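How to get a petition in front of Warkgate Town Council

Any resident can hand a petition to the town council and ask for it to be discussed. You don't need a solicitor or a councillor in the family. You do need to follow the council's petition scheme fairly closely, as most petitions that go nowhere were sent back on a point of form. I have helped with four of them, and the notes below are drawn from those.

Read the scheme first

The scheme is a short document on the council's website, under "Have your say". If you can't find it, ring the clerk's office and ask for a paper copy. Check three things: who is allowed to sign, how many names are needed for a debate, and how long before a meeting the petition has to arrive. In Warkgate you can sign if you live, work or study in the town, and 141 valid names will get you a debate at full council. Fewer than that and you receive a written reply from the clerk.

Check whose job it is

Town councils look after a limited list of things, such as allotments, some parks, the town hall and community rooms. Roads, schools and social care belong to the county. Planning and bins are with the district. Gemma Monti collected names for months on a crossing outside the Sivness Road shops before finding out that the town council had no power over it. The clerk passed the sheets to the county, who asked for them again on their own form.

If you are unsure, email the clerk one line saying what you want done and ask which council deals with it. Keep the reply. 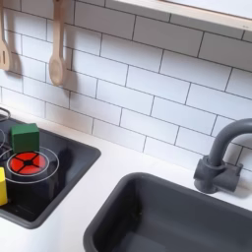
Write the request

The request is the sentence at the top of every signature sheet. It must be the same on all of them. Once the first person has signed you can't change it, so show it to a few people before you print.

It should start with "We ask Warkgate Town Council to" and go on to say one thing. Don't put in two requests joined by "and". Councillors may agree with the first half and not the second, and the easy way out for them is to note the whole petition and move on.

Leave out names of officers and anything that accuses a person of wrongdoing. The clerk will refuse it. Background goes on a separate page, one side of A4 at most.

Our last one read: "We ask Warkgate Town Council to adopt a written policy that its rooms are open for hire to all community groups on equal terms." Dorota Krawczyk wrote the first version, which ran to eleven lines and mentioned the Equality Act in three of them. The law went on the background page in the end.
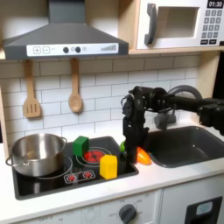
A request for a policy is harder to sell on the doorstep than a request for a bench, so have a spoken version ready. Ours was "the same price and the same booking rules for everyone". People who wanted more could read the sheet.

Collect the signatures

Each line needs a printed name, a full address with postcode, a signature and a date. People who work in the town but live elsewhere should give their work address. Email addresses are optional and I would leave the column off. It slows people down and you then have to look after the data.

Put the full request on every sheet, front and back if you are using both sides. Take clipboards and black pens. Saturday shoppers are in a hurry – the queue for the Fontana bakery at nine in the morning was far better for us than the market. Ask the shop first.

Collect well over the number you need. We handed in 253 and a good many were struck out for missing postcodes.

If the scheme allows online names, use the council's own page if there is one. We used Liludar for ours and the clerk accepted the printout, but check before you start.

Add supporting evidence

A petition can have papers attached, and councillors do look at them. Send old hire invoices, booking refusals and letters, each with a number in the corner. Photographs are accepted too. Give every item a caption that a stranger could use to find the thing, and stick to what it shows. If you were asking the council to keep play equipment in a community room, the toy kitchen in the photo could go down as "play kitchen, dark grey hood, white microwave on a wooden shelf". "Children's things" would not help anybody check it against the inventory. Leave your opinions for the background page. 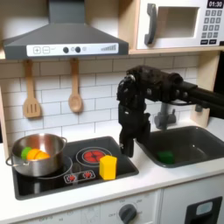 Keep copies of the lot. Number your attachments in the order you mention them on the background page, so that a councillor reading late the night before can follow. Pierina Longo numbered ours by date, and half the meeting was spent turning pages. If you do send in photos of a room, captions work best when they name fixed, plain details: a white microwave with a dark grey handle, say, or a hood with plus and minus buttons on its front strip. Do the same for documents – "letter from the bookings office, November" will do.

Hand it in and speak

Deliver the sheets by hand and ask for a receipt with the number of pages on it. The clerk should write back with the meeting date. The lead petitioner can normally speak for a few minutes, so time yourself at home and cut it. Amedeo Greco read ours out. He was stopped before his last paragraph, and that was the one with the request in it.

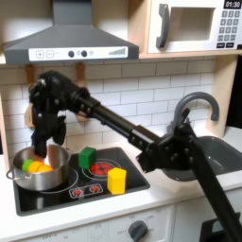 What happens if the council votes no?

You can't bring the same petition back for six months under the Warkgate scheme. You can write to your ward councillors, ask a public question at a later meeting, or send a reworded request once the time is up. Ask for the minutes and see who voted which way.

Can someone else present it for me?

Tell the clerk in writing before the agenda goes out. Gemma De Luca stood in for me once and it was two emails' work.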